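The cable that wanted to be a sleeve
29 Jul 2019
Filed under: folding cell, things that broke

I promised back in June that I'd write up the fault that ate most of our summer, and then of course I kept putting it off, partly because I was tired of thinking about it and partly because it's a little embarrassing. But a few of you have written in asking how the folding cell is coming along (thank you, that's so kind!), so I've made a big pot of coffee and I'm going to tell it properly.

For anyone new, I work in the test shop at Trurkham, and the folding cell is the thing we call Rostport, after the town where the first one got built. It picks up clothes and lays them out flat so they can be folded. Sweatshirts are hard. Green ones, for us, have been the hardest, though I'm sure that's just my grudge talking.

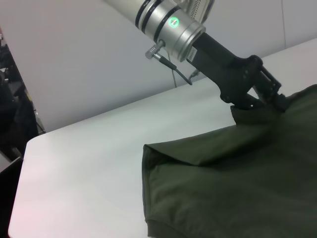
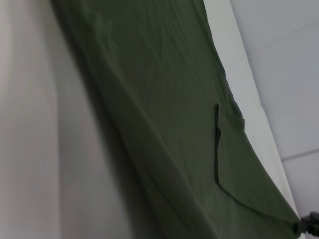

Olive green both times, with the gripper at the cloth.

A commenter called Avar asked, after my last post, why we didn't simply turn the grip force down if the arm kept stopping in the middle of a pull, and said that in their own shop a protective stop on soft goods had nearly always come down to somebody being greedy with the force setting. I thought the same thing for two whole weeks, Avar, so you're in good company.

What we were seeing was this. The arm would pinch the cloth, start its drag, and then every so often it would go into a protective stop and sit there holding on. The log gave the same message each time, a force limit at the wrist, code 2814, and I can now recite that number in my sleep. We turned the grip force down to 70 percent. Then the cloth slipped and we got fewer stops, so for one happy afternoon I believed we'd fixed it. We hadn't, of course. An arm that has dropped its sweatshirt has nothing to pull against, so it was bound to look calmer.

So back up to 100 it went, and back came the stops.

What finally gave it away was running the whole thing with no cloth at all, which I should have done on the first morning and will be doing on the first morning of everything from now on. We ran 200 empty cycles over a long day, me with a sandwich and a notepad on the safe side of the line, and we still got the stop. Nothing in the gripper, nothing on the table, and the wrist insisting that something was pulling on it. Something was! On the long diagonal reach, with the wrist turned nearly as far as it goes, the cable to the gripper ran out of slack and tugged. Some days it tugged hard enough to trip the limit and some days it didn't, and it depended a great deal on how the cable had settled after the move before.

I'd like to say I felt clever when I saw it. Mostly I felt like going for a walk, so I did, down to the water and back.

The part that bothers me more is the safety side. When you get used to a stop, you start clearing it without thinking. By the third week I had caught myself reaching in to free the cloth with one hand while the other was already going for the pendant, and that's a terrible habit to find in yourself. The stop was doing exactly its job and we had all started treating it like a nagging smoke alarm. We've changed the routine now: the arm gets locked out before anyone touches the cloth, every time, and the stop goes in the book with what the wrist was doing when it happened.

As for the cable, it's been rerouted with a longer loop and a clip partway along, and I've put a limit on the wrist turn for that one reach. It makes the drag slower and a bit clumsy looking. The people at our Grønli site want the speed back and I understand that, but I'd like to get through August first. I've also asked for a softer cable, which is on order and has been on order for quite a while.

Next time I'll write about the zippered jackets, if I can face them. The coffee's gone and I still have to find where I left the notepad with the rest of the empty runs in it.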